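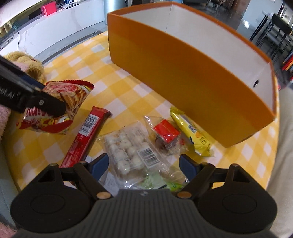
Ticket 395: Signing-line tokens printed twice

Support > Events > Registration > Book festivals

Status: Closed, with a sigh
Product: Skarkonine ticketing
Event: Waridcombe Crime Fiction Weekend, October

Newer | Older | All tickets | Print

Opened by Rokeya Samarakoon, front desk

Readers who booked the Saturday-style "everything" pass are getting two tokens for the same author signing. Both scan as valid. Word has spread, as it would in a building full of people who read detective novels, and there is now a small trade in spares outside the ballroom.

Expected: one token per reader per author.
Got: two, with different numbers on them.

9:10 am – Logged out and back in. Reprinted my own token as a test. I now have four and could meet the same novelist until lunch.

9:25 am – Checked the session list. The cozy panel signing is in there twice, once as "Irside Room" and once as "Irside Room " with a space after it. Skarkonine considers these to be separate rooms. The hotel does not.

9:40 am – Deleted the one with the space. It came back when the page refreshed. Tried again from the other laptop, same result.

10:05 am – Phone support says the list is being refilled from the imported schedule, so the fix has to go in the spreadsheet. The spreadsheet belongs to the program team, who are all on a panel about poisons.

10:50 am – Got the spreadsheet. Removed the space, uploaded it again, waited. The import stops at row 90 with "unexpected character." Row 90 is the Khan book launch, and the title has a curly apostrophe in it. Typed a straight one over it. The import went through on the next try.

11:15 am – Duplicate room gone and staying gone. New passes print one token. The old extras still scan, so I've voided them by number. If a reader turns up with a voided token, please check their name before sending them off, because either of the two could be the dead one.

Left to do: ask Skarkonine to trim spaces on import. I put in the same request last year and it has 1,000 votes, a few of them mine.

4 comments | 0 shares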